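February 3, 2021. Damp readings, Skeltthorpe back room

Took the hygrometer round again this morning. Mandla Steyn still says the Prultholm dehumidifier has cured the place. I doubt it. The logger has 2148 readings on it now, and 122 of them are over the limit, nearly all at night when the heating is off. His tidy graph leaves the nights out.

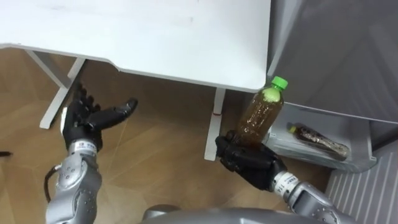

White desk and parquet, Skeltthorpe.

The leaflet claims the unit "balances the air", whatever that means. I'd like to see a week with it switched off before anyone orders a second one for Brorkesstead. Kekana want 916 for it, plus 50 delivery, which seems steep for a fan and a bucket.

To do: new battery in logger, move probe away from radiator, dig out the October figures.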